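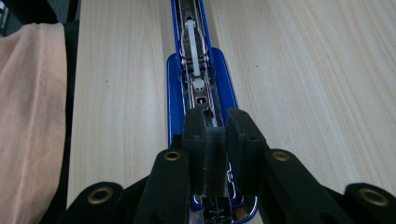

Hand-held gripper demos: closing an open stapler keeps failing after training

Posted in Teaching by demonstration

We are recording demonstrations with a hand-held gripper, the kind with a camera on it that you carry to the object yourself, and training a policy for a single arm. The job is a long-reach stapler that starts out lying open on the table. The arm should take hold of the body, swing it closed and leave it flat on the table. Reloading staples comes later, if we ever get there.

We have 589 demos, all on one blue stapler and one table. Three people recorded them. The loss curve looks fine. On the arm, the approach is good nearly every time, then one of two things happens. Either the fingers stop a little above the channel and close on air, or they grip well and the arm lifts straight up and drags the whole stapler instead of rotating it. When I replay the demos the motion looks right to me.

Things I have tried: training longer, dropping the slowest demos, and turning down the brightness on the lamp over the table. The lamp helped slightly with the first problem. I have also thought about throwing this set out and recording again by remote control with our leader arm, but it is slow to drive and I would like to know first whether the method is at fault. The policy gets the wrist image and the gripper width, nothing else. Output is relative pose plus width.

toolbench_west

Check your latency before you do anything else. Closing on air is very often a timing mismatch. With a hand-held tool the image and the pose are lined up after the fact, and on the arm they aren't unless you measure both delays and correct for them. We had a camera delay of 200 ms that we didn't know about, and the gripper closed early on every thin object we gave it. Big objects hid the problem.

An easy test: command the gripper to open and close in a slow wave, film it with the wrist camera, and compare the width you see with the width you commanded. Do the same for the arm with a side to side motion. Then shift your actions by what you find.

The second thing is the metal. The inside of a stapler is shiny and the reflections move when the camera moves. If all three of you recorded under the same lamp, the policy may be using a highlight to judge height. Record a batch with the lamp in other places and a batch with it off. Turning it down only changes one thing a little.

pale_ochre

I'd look at how you are holding the stapler during the demos. People steady the far end with their other hand without noticing, or lean on the table so the base can't slide. The arm has no other hand. If the base was held down in even part of your set, the policy has learned a motion that only works with the base held down, and that matches the dragging you describe.

Go through the recordings and sort them by whether anything other than the gripper touched the stapler. Throw out the ones where it did. When I did this for a hinged box task I went from 2292 demos to a much smaller set and the result got better the same afternoon.

For the new ones, move the tool only in ways your arm can copy. A wrist can roll through the end of the swing very fast and the arm may hit a joint limit halfway. Draw the arc on paper, tape it beside the stapler while you practice, and take it away before you record. Start with the stapler at different angles too, including ones where the channel points away from you.

I would not switch to remote control yet. You would get poses the arm can definitely reach, but on a hinge you lose the feel of the part in your hand, and my remote demos of hinges were jerky. A small set of them, mixed in, might be worth trying later.

rivet

Is it a Rotex? Some staplers have a stiff spring and you need more grip force than you'd think. Put rubber on the fingertips. Or use a smaller stapler, that's what we did and it worked.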